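Erkholm's little phone is getting a second version, and its designer would like to talk about buttons

When I first got in touch with Adesuwa Ekwueme about the new Enham, I expected half an hour on the phone and a polite reminder about the embargo. We ended up talking for most of an afternoon in November, with one break so she could sign for a package of speaker grilles and another so I could make more tea. She is the lead designer at Erkholm, the small company behind the Enham, and she talks about phones the way some people talk about dogs they've owned.

If you missed the first Enham, you weren't alone. It went on sale directly from the company's website at $96 unlocked, no carrier deal, and Erkholm sold 2,571 of them before stopping production. It had a small screen, a removable battery, calls, texts, maps, a music player, and a row of real keys along the bottom that people either loved or wrote angry emails about.

"I have a folder of those emails," Ekwueme told me, quite cheerfully. "I read them on the train. Some are very funny, and a lot of them are right! The keys were too stiff. I have strong thumbs and I tested them on myself for far too long."

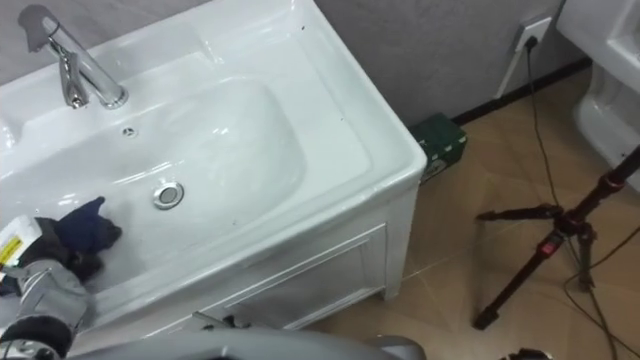 White washbasin with a chrome single-lever faucet.

The keys are the first thing she wants people to notice on the new one, so we spent a long time there. The original used a switch meant for a piece of office equipment, bought when the company had very little money and needed something that would arrive on time. The second Enham has a custom key with a shorter travel and a softer click, made by a parts supplier called Plilteck. I had a preproduction unit on the desk in front of me while we talked, and I kept pressing the answer key without meaning to (sorry to anyone who was trying to transcribe that recording, meaning me).

"Efa made us try every version with gloves on," she said. That would be Efa Phillips, who handles testing. "Winter gloves, the thick knitted kind. Then with a shopping bag in the other hand. We threw out a version I really liked after that, and I sulked for a day or two. She was right, though. She usually is, it's quite annoying."

The software has had just as much attention, although Ekwueme is quick to pass the credit along. Obinna Ojo wrote most of the new messaging app, which finally handles group texts the way your relatives expect. On the first phone a group message arrived as a separate thread from each person, so that a family planning a birthday dinner looked like a dozen strangers all mentioning lasagna.

"My aunt is in one of those groups," she said. "She called me to ask if my phone was broken. I had to tell her no, Auntie, that's how we made it."
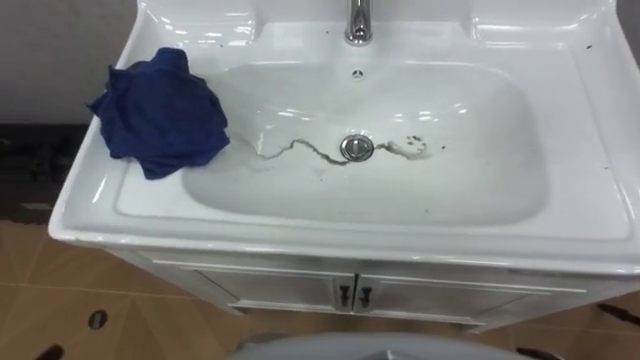
A white basin, its round overflow opening set in the back slope.

I asked whether there had been any temptation to go bigger. Every other phone maker has, and the number of readers who write to me wanting a small phone is never quite matched by the number who buy one. She thought about it for a good while, long enough that I wondered if the call had dropped.

"We did make a bigger one," she said. "A model, a block with a screen glued in. We carried it around the office and everyone was kind about it. Then Halima put it in her jacket, sat down, and it fell out on the floor. And we all looked at it lying there and went back to the small one."

Halima Okonkwo runs the business side, and she joined us for a few minutes to talk about price. The new Enham will cost more than the old one. She wouldn't give me a figure yet, and I did try three different ways of asking. What she would say is that the first production run is set at 1,000 units, that owners of the original get first pick, and that the old battery fits the new phone.

"That was the hardest promise to keep," Okonkwo said. "The engineers wanted a different shape. It would have been thinner, I'll admit that. But people bought spare batteries from us, good ones, and I didn't want to write to them and say they were now paperweights."
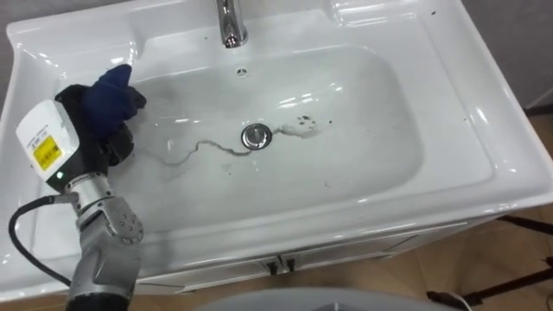 Reception was the other big complaint about the first phone, and here Ekwueme turned serious. The antenna ran along the left edge, exactly where a right-handed person's fingers rest, and in weak areas calls would fade whenever someone changed their grip. She sent me one of the old signal plots while we were talking. I'm no engineer, and all I could think of was the thin dark streak wandering off to the left of the drain stopper in the sink above, wavy the whole way and getting fainter as it goes. The plot from the new phone is a much calmer line. The antenna has moved to the top, next to the headphone jack (yes, there is one, and you can stop writing to me about it).

She is careful not to promise too much. Lab results are one thing, she said, and a parking garage is another, and she'd like a few more weeks of people carrying the phone through ordinary days before she calls it fixed. There are 10 units out with testers at the moment. Emil Stöckli, who buys for a chain of independent phone stores and stocked none of the first model, has one of them.

"He rings me from elevators," Ekwueme said. "On purpose. He doesn't say hello, he says 'second floor,' and then 'third floor,' and then sometimes he's gone."

I asked her if he was gone less often now.

"Less often, yes. There's one building where he always disappears by the fifth floor, and I've started to take that building personally."
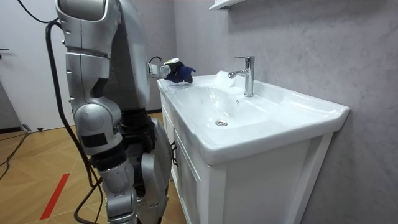
What's still missing

There are gaps, and she went through them without my having to push. The camera is the same modest one as before. There is no app store and no plan for one, although the maps program, which comes from a developer called Abubakar, now stores whole regions for use without a connection. Tethering works over a cable and won't work wirelessly at launch. Ekwueme hopes that will come in an update, and she said "hopes" twice so that I'd be sure to write it down.

Voicemail is a sore spot too. The visual kind depends on the carrier, and a company this size doesn't get its calls returned very quickly. For now you hold down the 1 key and listen, as we all used to.

I wanted to know which phone she carries herself. She held it up to the camera, an original Enham with the paint worn off two of the keys and a strip of green tape across the back where the cover has lost a clip. I'd assumed she would have switched to the new one by now.

"They keep taking mine for testing," she said. "I've had four. Efa has all of them in a drawer, and I'm not allowed in the drawer."

Orders for existing owners open first, by email, to whatever address was used for the original purchase. If yours has changed, Okonkwo asks that you update it through the support page and not by replying to the newsletter, where she says it will sit unread among the messages about stiff keys.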